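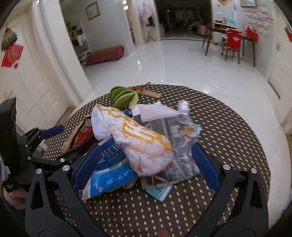

Photo: Clem Dunstan / Stodden

By Ruby-Lee Ruddock
8/6/26
Last updated: 8/6

4.2 The house visit

I'll tell this part in the first person, as I was the one with the sore wrist by the end of it. We had shown the hand-held gripper at our October open day on a clean bench with foam blocks, and it looked great. Everyone who tried it picked up a block. So for the Tunel visit we wanted a real home, and the work in Figure 3 is what we got: packaging on a round table with a dotted dark cloth, in a bright, tiled room with plenty going on behind it.

Figure 3. The gripper with its jaws open over the pile, blue finger pads on either side of the crumpled white bag. Green bananas lie toward the far edge of the table.

I love this pile. The bag is soft and wrinkled, the clear package next to it is flat and see-through, and there's a printed paper package partly underneath, so a grasp that suits one is a poor bet for its neighbor. Clem (Dunstan, second author) wanted to sort everything by stiffness before we started. I talked him out of it — people don't sort their tables for us — and we took things as they lay.

Each guest at the visit got 15 minutes with the tool and hardly any coaching. I'd expected them to go for the middle of an object, the way our Inthanon policy does. Most of them went for a corner or a fold! One woman told me she was "just peeling it off the top," and that phrase has stuck in our lab notes ever since. We logged about 700 grasps over the visit, and 50 of those were set aside for the held-out test in Section 5. The full Asto set, with the bench recordings added in, comes to 2,901.

The other thing I noticed was how often people paused with the jaws wide open before committing. Our first segmentation script cut those pauses out as idle time — my fault — and we put them back before training.

14 comments · 36 shares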